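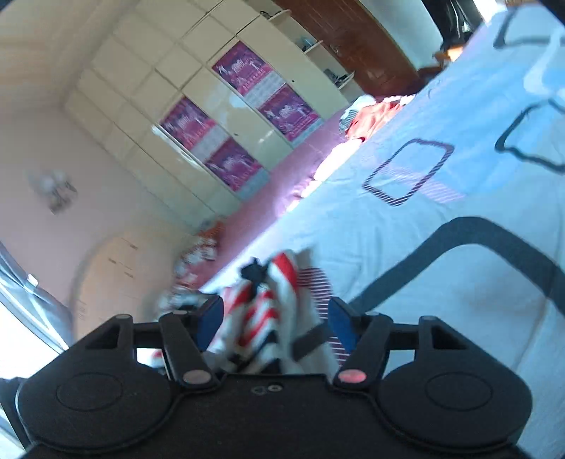
## Ticket 181: Wullix gripper, jaw width drifts when folding knitwear

**Opened by:** Chutima Rattanakul
**Assigned to:** Ridwan Harahap, Utodstead support
**Status:** waiting on customer

### Problem

We have the Wullix hand-held kit on trial and are recording clothes folding in a bedroom. The task is a child's striped jumper on a bed: pick it up from a bundle, lay it flat, fold it. With the jaws fully open the width reading should stay steady. It starts fine, then creeps down over a session until the software thinks the jaws are part closed. After about 300 open and close cycles the error is 3 mm. Restarting the recorder makes no difference. Running the zero routine again fixes it for a while.

Firmware is the one it shipped with. Jingyi Cai gets the same drift when she uses it, so I don't think it is down to how hard I squeeze.

### Reply - Ridwan

Thanks, that's clear. Please try these in order and note the reading after each one.

1. Open the jaws fully and run the zero routine with nothing between the pads.
2. Check the pivot screws. They should be snug, with no side play in the arms.
3. Look for lint around the pivots and under the pads. Wool and brushed cotton both shed a lot.
4. Close on the hem of the jumper, a single layer, and open again. Repeat until the reading moves.

### Update - Chutima

Steps 1 and 2 made no difference. Screws were snug on both sides. Step 3 turned up some fluff behind one pad, which I took out with tweezers. I then laid the jumper flat and did step 4 on the bottom hem.

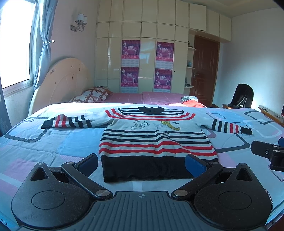
The drift is slower now but still there. It only shows on the knit. Muchen Gu ran the same test on a cotton pillowcase and the reading held.

### Reply - Ridwan

That sounds like a pad not seating fully after a thick grip. Qianru Fang in our workshop has seen it on early kits. We are sending a replacement pair of pads, which should take three working days. Please re-zero after fitting - the old offset will be wrong - and send us the log from the next full session. I'll leave the ticket open until then.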